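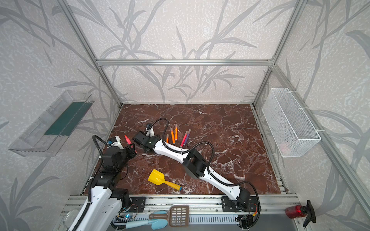
Fig. 1 — Marcadores e pá de brincar sobre o tampo. Tabuleiro transparente na parede esquerda.

Caderno de oficina, bancada Nendus. Dezembro, início às 9 h.

Assunto: arrumação dos marcadores, estado do tampo de mármore, revestimento das paredes e suportes laterais. Continuação das notas anteriores sobre o mesmo tampo. O que ficou decidido está assinalado com "D"; o que ficou por decidir, com "P".

1. Marcadores

O conjunto em uso tem tons de laranja, rosa e roxo. Os laranja confundem-se entre si quando estão lado a lado sobre o mármore, sobretudo o mais pálido, que sob a luz da bancada fica próximo da cor das tampas claras. Sobre papel branco a diferença é evidente; sobre o castanho do tampo, bastante menos. Para a etiquetagem passamos a usar "laranja claro" e "laranja vivo", sem mais subdivisões. Os rosa levantam o mesmo problema em menor grau. A Elfriede Hollmann propôs escrever "magenta" para o mais saturado e reservar "rosa" para o outro. D: aceite.

Tampas. A lista de material só tem uma linha por marcador e não prevê a tampa em separado. Uma tampa solta não tem onde ser registada, e quando aparece uma no chão ou no tampo acaba no bolso de alguém. D: acrescentar à folha uma coluna "tampa", com três valores possíveis: posta, solta, em falta. Nada de observações por extenso nessa coluna.

Secagem. Marcador sem tampa durante uma manhã inteira ainda escreve, mas o traço começa falhado nos primeiros centímetros. Ensaio feito em papel de rascunho, com os da caixa velha da Bamell, que já não são bons de origem. Não vale como medida, fica só como indicação. P: repetir com marcadores novos.

Posição de repouso. Deitados, rolam. O tampo tem um ligeiro desnível para a frente que já tinha sido anotado e que não foi corrigido. Medi outra vez com o nível curto: bolha encostada à marca, sem a ultrapassar. Os calços que temos são demasiado altos. P: cortar calços novos em borracha fina.

2. Revestimento das paredes

O papel cinzento com folhas e canas escolheu-se por ser mate e por ter sobrado do corredor. Cumpre. O fundo salpicado de branco esconde bem os toques de dedos e as pequenas marcas de cola. A emenda do lado direito foi refeita na semana passada com cola de contacto em vez da pasta; a pasta não agarrava junto ao alumínio.

Tentei localizar o fornecedor para encomendar mais um rolo. A referência que tínhamos apontada é da Ashour e já não consta do catálogo. Guardei o resto do rolo na prateleira alta, em pé, com a ponta presa com fita de pintor. Chega para uma parede lateral, não para a do fundo. Se a do fundo se estragar, muda-se tudo.

Travessa horizontal do fundo: aparafusada aos montantes dos dois lados. O papel passa por trás. Ao limpar a travessa, usar pano quase seco, senão a água escorre pela ranhura e o papel ganha onda. Já aconteceu no canto, com o rolo anterior.
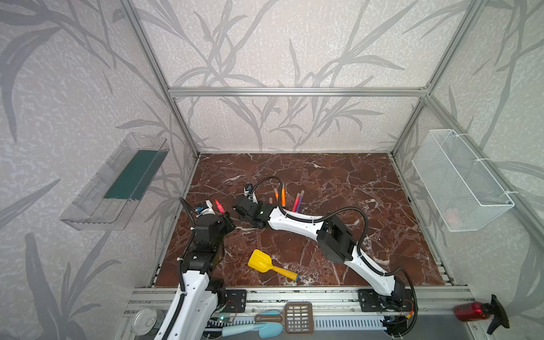

Fig. 2 — Grupo de marcadores ao centro, pá amarela e cor de laranja em primeiro plano.

3. Pá de brincar

Lâmina amarela quadrada, cabo laranja com ponta azul. Veio da caixa de Sokirthorpe juntamente com o resto dos brinquedos de praia e é a única peça desse lote que ficou na bancada. Pesei-a na balança pequena: 64 g. A balança foi aferida no mês passado, aceito o valor.

A lâmina tem uma rebarba de injeção num dos lados. Passei lixa fina, três passagens, sem alterar o contorno. O plástico risca com facilidade, pelo que não se deve guardar na mesma caixa dos parafusos, onde a encontrei da última vez.

Quanto ao lugar dela, há duas hipóteses. A primeira é um gancho na parede, por cima da travessa; obriga a furar o papel. A segunda é ficar deitada no tampo, na diagonal, como tem ficado, e nesse caso ocupa a zona da frente, que é precisamente a que faz falta quando há mais material espalhado. A Elfriede prefere o gancho. Eu prefiro não furar. P: experimentar primeiro com gancho adesivo na própria travessa de alumínio, desengordurada com álcool.

4. Suportes laterais

Tabuleiro transparente (parede esquerda). Comprido e pouco fundo, com a tira verde-escura por dentro. A tira foi cortada por mim a partir de uma sobra, com x-ato e régua de aço. Ficou curta, nota-se na extremidade, mas não justifica refazer. Tem duas utilidades: dá contraste aos objetos claros e tira algum brilho ao plástico, que sem ela devolve a luz do teto. Limpar o tabuleiro apenas com água e detergente neutro. O álcool embacia este tipo de plástico, como se viu com a tampa da caixa antiga.

A inclinação do tabuleiro em relação à parede foi escolhida a olho. Medi-a agora: 11 graus. Fica registado para quando for preciso desmontar.

Cesto de rede branca (parede direita). Preso em cima com abraçadeiras brancas. Aguentam bem, mas alargam se o cesto for carregado de um só lado. Regra prática: distribuir o peso ao comprimento e não pôr lá ferramenta. O cesto é para coisas leves.

A malha tem uma desvantagem conhecida, que é deixar passar peças pequenas. As tampas dos marcadores não passam. As pontas de substituição passam. D: pontas de substituição em caixa fechada, na gaveta, nunca no cesto. 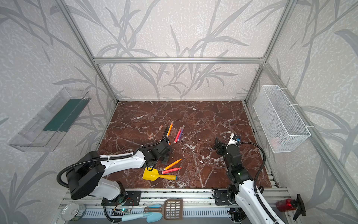
Fig. 3 — Vista geral da bancada: tabuleiro à esquerda, cesto de rede à direita.

Troca de abraçadeiras: usei as de 13 cm, que sobram depois de apertadas e se cortam rentes com o alicate. As curtas não dão a volta ao aro do cesto. Cortar com o lado plano da lâmina encostado à cabeça da abraçadeira, para não deixar bico. Há cortes nos dedos de pelo menos duas pessoas por causa disso, incluindo os meus.

5. Tampo de mármore

Pedra castanho-avermelhada, muito veiada, polida. A face foi limpa em duas passagens, primeiro pano húmido, depois pano seco de microfibra sempre no mesmo sentido. Não usar vinagre nem o desincrustante da copa. O polimento de um mármore perde-se num minuto com ácido e recuperá-lo é trabalho de um dia.

Tinta. Ensaiei um traço de cada cor num resto da mesma pedra. Deixei repousar até à hora de almoço. O roxo saiu com água. Os laranja saíram com água e sabão. O magenta deixou sombra numa zona mais porosa, junto a um veio, e só desapareceu com álcool aplicado em cotonete. No tampo propriamente dito não ensaiei nada. D: folha de acetato por baixo sempre que se escreva.

Leitura visual. O desenho dos veios dificulta encontrar peças pequenas e claras. Os veios brancos mais largos apanham a luz e ficam brilhantes, e uma peça translúcida ao lado perde-se.
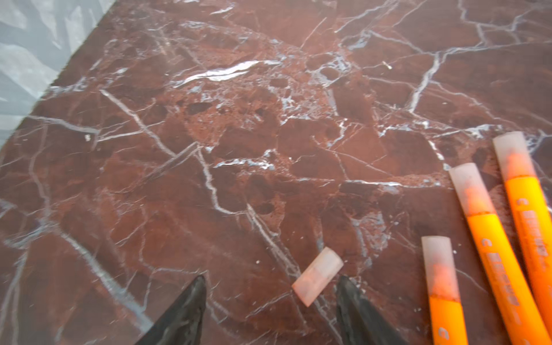 Uma tampa rosa-pálido em cima desta pedra procura-se melhor de lado, com a cabeça baixa, do que a olhar de cima. Pelo relevo dá-se com ela depressa. Pela cor, demora. Experimentei também com a lanterna rasante e resulta, embora os reflexos do polimento incomodem. Para as peças opacas o método é indiferente.

Considerei cobrir o tampo com um pano liso. Resolvia a procura e resolvia o rolar dos marcadores, mas trazia pregas e pelo, e a pedra deixava de se poder limpar com uma simples passagem. A Elfriede lembrou que na bancada Nendus antiga havia um pano cinzento e que acabou no lixo cheio de nódoas. P: testar um quadrado pequeno de feltro fino só na zona dos marcadores, preso com fita de dupla face nos cantos. Verificar antes se a fita deixa resíduo no polimento, no resto de pedra, nunca no tampo.

Fissuras. Passei a unha ao longo dos veios principais. Em nenhum se sente degrau. As fissuras finas que se veem são do desenho da pedra e estão fechadas. Numa das arestas junto à calha de alumínio há uma lasca antiga, pequena, que não progrediu desde a última nota. Não encher com resina enquanto não crescer.

6. Material a pedir

Borracha fina em folha para os calços. Gancho adesivo, modelo pequeno. Feltro fino, cor lisa, sem cinzento. Abraçadeiras brancas do mesmo comprimento das actuais. Etiquetas estreitas, porque as largas dão a volta ao corpo do marcador e ficam sobrepostas. Pedir à Bamell tudo menos o feltro, que eles não têm.

Folha de inventário atualizada com a coluna nova e colada na contracapa. A folha velha fica atrás desta página, dobrada ao meio. Falta confirmar com a Elfriede a designação dos rosa nas etiquetas já impressas, que ainda dizem "rosa 1" e "rosa 2".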